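Die Zelle

Am Montag hatte ich den Schlüssel zur Zelle bekommen, am Mittwoch stand sie still, und natürlich war ich allein in der Halle. Foltholm, Werk 5, Spätschicht, draußen Nebel bis an die Rolltore. So ein November, in dem man um vier schon das Licht anmacht und trotzdem nichts sieht.

Die Meldung kannte ich auswendig: 1603, Greifer, Referenz verloren. Bei Kinico in der Hotline lief eine Panflöte. Ich hab sie auf Lautsprecher gestellt, das Telefon auf den Schaltschrank gelegt und mir erst mal einen Kaffee geholt (den schlechten, der gute Automat steht drüben in der Lackiererei, und da darf man mit unseren Schuhen nicht rein). Als ich zurückkam, war die Panflöte weg und die Leitung tot. Na gut, dachte ich, dann eben wir zwei.

Ich rede nämlich mit ihr. Mit der Zelle, meine ich. Alle, die bei Halilović in der Wartung anfangen, schwören, dass sie das nie tun werden, und nach drei Wochen stehen sie da und sagen »na komm, Mädchen« zu einem Getriebe! Bei mir hat es keine zwei Tage gedauert.

Also Hauptschalter aus, Schloss davor, Luft ablassen, warten, bis es nicht mehr zischt. Dann mit der Lampe rein und die Finger angeschaut. Der linke hatte Spiel, nicht viel, aber wenn man dran wackelte, klackte es wie ein lockerer Zahn. Zwei Schrauben raus, Fläche sauber wischen, Passstift prüfen, Schrauben mit neuem Sicherungslack wieder rein. Mir fiel eine runter. Selbstverständlich rollte sie unter den Sockel, und ich lag eine Viertelstunde auf dem Bauch mit dem Magneten am Draht und hab Sachen gesagt, die ich hier weglasse. 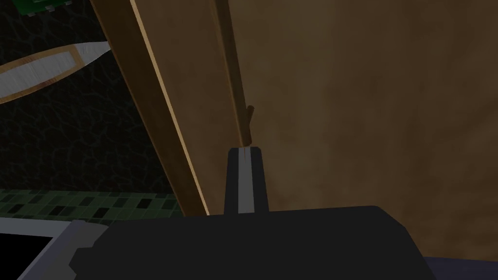 Bevor ich sie wieder anfahren ließ, wollte ich die neue Referenz in der Simulation durchspielen, das hatte ich mir nach der Sache in Clurnley angewöhnt. In Clurnley hatte ich einmal nicht simuliert, und danach brauchten wir eine neue Schutzscheibe und ich eine sehr gute Erklärung. Ich saß also auf der umgedrehten Kiste, den Rechner auf den Knien, und schob den Greifer Schrittchen für Schrittchen durch diese düstere Übungswelt mit den grünen Kacheln und der rissigen schwarzen Wand, die aussah wie der Sessel von meinem Opa. Der helle Streifen auf dem Finger half mir beim Zielen, den nahm ich als Kimme und den dünnen braunen Stab darüber als Korn. Als die beiden übereinanderstanden, ließ ich die Taste los und traute mich kaum zu atmen, dabei konnte ja gar nichts passieren, es war doch alles bloß gerechnet!

Ich hab die Werte gespeichert, zweimal, unter zwei Namen. Dann Schloss ab, Luft drauf, Tür zu, Quittieren. Tempo auf fünf Prozent und den Daumen am Not-Halt, so fest, dass er weiß wurde.

Sie fuhr los. Ganz langsam, wie jemand, der nachts durch den Flur schleicht und die knarrende Diele kennt. Über der Ablage blieb sie stehen, und ich dachte schon, jetzt kommt die 1603 wieder. Stattdessen ging die Ampel auf Grün. Der Zähler sprang auf 1.867, und ich hab tatsächlich »brav« gesagt, laut, in die leere Halle hinein.

Da knackte es auf dem Schaltschrank. Das Telefon lag noch da, das Display leuchtete, und eine freundliche Stimme von der Hotline wollte wissen, mit wem ich denn da spreche. Sie hatten zurückgerufen, ich musste beim Rumkriechen mit dem Ellbogen ans Headset gekommen sein, und die Frau war offenbar schon eine ganze Weile dran.

»Mit der Kollegin«, sagte ich und stellte das Tempo auf 80.

Kontakt | © August 2026 | Nach oben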